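Wundmont Workshop Table by Umis

Price: $1186 (oiled finish), $1070 (unfinished, for those who like doing it themselves)

We've been making tables at Umis since 1991, and the Wundmont is still the one we get the most lovely letters about! It's a good, honest slab of a table – big enough for a sewing machine and the whole quilt, or a tray of seedlings, or homework and dinner at the same time (we've done all of these at our place).

Edin Dervishi drew the first one for his mum's garage in October, and she's never let him have it back. The top is pale timber with a soft matte feel, and the legs come off with 4 bolts, so you can get it up a narrow stairwell without swearing at the neighbours.

Colours: Lund (natural), Skandance (grey wash)

Care: wipe with a damp cloth and re-oil once a year. Put something under metal bins and tubs if you're going to drag them about.

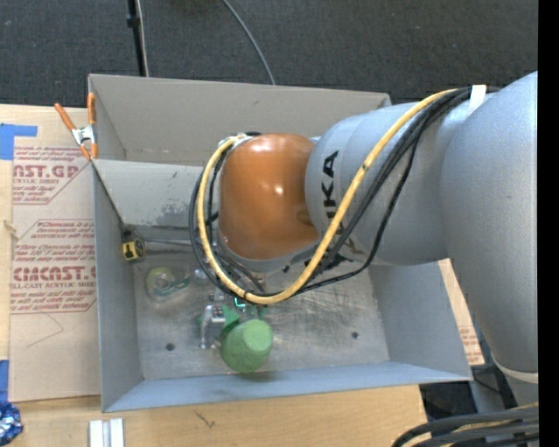
Delivery and pick-up

Flat-packed to your door, or come and collect it and have a cuppa with us.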